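Flilden Opens Packing Room for Small Household Orders

June
By Silvia Vlček, Press Office

Flilden, the regional supplier of pharmacy and personal care goods, has opened a new packing room at its Tuhiwai site for small household orders. The room will handle orders of a few items each, which were previously packed in the main hall together with deliveries to shops.

The move follows a review of how small orders leave the building. Over a period of 42 working days, staff at Tuhiwai kept a record of 1,818 small orders and noted the size of box used for each one. In many cases the box was taller than the goods needed, and the empty space was filled with paper. The review, led by Štefánia Polák, Head of Packing, recommended lower boxes, shallow cardboard trays for gathering items, and separate tables for this kind of work.

"A bottle and a carton do not need a box made for a dozen bottles," said Ms. Polák. "Customers have told us so for years, and they were right. We now begin with the items and choose the box afterward."

Under the new method, the items in an order are first brought together in an open tray. Flat cartons are laid down, and bottles are kept upright wherever the tray allows. The contents are then checked against the order slip before anything is closed or taped. Orders that mix liquids with dry goods go into boxes with a cardboard divider, so that the two kinds of goods travel in separate compartments. 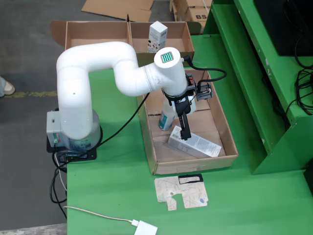
3 min read

Trays and boxes used in the room are made of plain brown corrugated cardboard and supplied flat by Dretix. They are folded at the site as needed. Flilden chose unprinted board so that customers can use the boxes again or place them with their household paper recycling. The low-walled tray is intended for gathering and checking — the closed box remains the standard for anything that leaves by mail.

The packing room occupies the former sample store on the ground floor, next to the loading door. Work on the room included new lighting, a repaired floor, and shelving for 112 product lines. The shelves are arranged by the shape of the goods, with bottles on the lower levels and flat cartons above them. Labels and order slips are kept at a separate desk.

Bořivoj Kuruc, Site Manager at Tuhiwai, said that the separate room would also benefit shop deliveries. "The main hall was laid out for full cases," Mr. Kuruc said. "Small orders had to fit in wherever a table was free. Both kinds of work now have their own place, and the people in the main hall have their tables back."

The company will continue to accept small orders until 4 p.m. for packing on the same working day. Prices and delivery charges remain unchanged. Customers who order a single bottle may notice a smaller box than before, and orders of fragile goods will still be packed with paper filling where it is required.

Training for the new method was prepared by Radoslava Hudec of Aritside, the firm that also advised on the layout of the shelves. A printed guide is kept at each table and covers the choice of tray, the placing of bottles, the use of dividers, and the final check of the order slip.

Flilden will review the choice of box sizes again in the fall. Customers who receive an order in the new packing may return the comment card enclosed in the box, and the first 100 cards received will be read in full by the packing team before the review begins.

Press contact: Vlastimil Ševčík, Flilden Press Office, Tuhiwai site

Last updated: June, 9:40 a.m.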